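Módulo 2. Arquitectura interna y mantenimiento del ordenador de sobremesa
Apuntes de la unidad: apertura de la torre e identificación de componentes
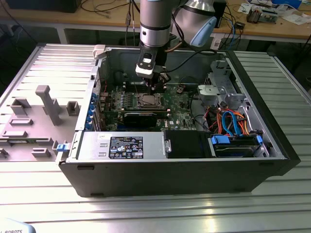
La presente unidad tiene por objeto que el alumnado reconozca los elementos principales de un equipo de sobremesa y conozca el orden de trabajo que se seguirá en el taller. Se presupone la lectura de la unidad anterior, dedicada a la seguridad eléctrica. El cuaderno de prácticas Forkimia recoge las fichas que deberán cumplimentarse.

1. Preparación del puesto

Antes de retirar el panel lateral, el equipo debe estar apagado y desconectado de la red. Una vez extraído el cable de alimentación, se mantendrá pulsado el botón de encendido durante 20 segundos. La torre se coloca tumbada sobre la mesa, con el panel desmontable hacia arriba, de modo que la placa base quede en posición horizontal. El uso de la pulsera antiestática es obligatorio durante toda la sesión.

Los tornillos retirados se depositan en la bandeja del puesto. No se admite dejarlos dentro de la caja, ni siquiera de forma provisional.

2. Placa base y zócalo del procesador

La placa base sirve de soporte y de vía de comunicación a los demás componentes. En el equipo de la fotografía, de marca Dell, la placa es verde y el zócalo del procesador presenta un marco metálico de retención con su palanca. Dicha palanca se libera presionando ligeramente hacia abajo y hacia fuera; a continuación se levanta sin forzarla. Los contactos del zócalo no deben tocarse en ningún caso.

Los disipadores distribuidos por la placa evacuan el calor de determinados circuitos integrados. Su retirada no forma parte de esta práctica.

3. Ranuras de expansión y tarjeta gráfica

Las ranuras de expansión permiten incorporar tarjetas adicionales. En este modelo se distinguen los clips de retención azules en la parte posterior del chasis y, montada sobre la placa, una tarjeta gráfica negra. Para extraer una tarjeta se seguirá este orden:

Abrir el clip correspondiente o retirar el tornillo, según el modelo.
Desconectar la alimentación auxiliar, si la hubiera.
Liberar la pestaña de la ranura.
Tirar de la tarjeta en sentido perpendicular a la placa, sujetándola por los bordes.

4. Almacenamiento

El disco duro se aloja en una bahía de la jaula metálica, con guías laterales de plástico azul. Los cables SATA de datos, en este caso de color azul claro, se desconectan tirando del conector y nunca del cable. Conviene anotar en la ficha el puerto de la placa al que corresponde cada uno. Los cables de alimentación se identifican por el color de sus conductores, conforme a la tabla 13 del cuaderno.

5. Fuente de alimentación

La fuente es la caja plateada que lleva la etiqueta reglamentaria en blanco y negro. En las etiquetas de este tipo suelen constar las tensiones de salida, la corriente máxima y las marcas de certificación, datos que el alumnado deberá transcribir del equipo que tenga asignado. La carcasa de la fuente no se abre bajo ninguna circunstancia: sus condensadores pueden conservar carga después de la desconexión.

6. Entrega y evaluación

La práctica se realiza por parejas. Cada pareja entregará la ficha 18 con un esquema del interior de la torre, la relación de componentes identificados y la secuencia de desmontaje. El esquema se dibujará a mano y con la orientación que tenga el equipo sobre la mesa.

Las consultas sobre la ficha se dirigirán al profesor Edmund Górecki al término de la sesión. El reensamblaje se tratará en la unidad siguiente, por lo que los componentes extraídos quedarán en sus bolsas antiestáticas, rotuladas con el número del puesto.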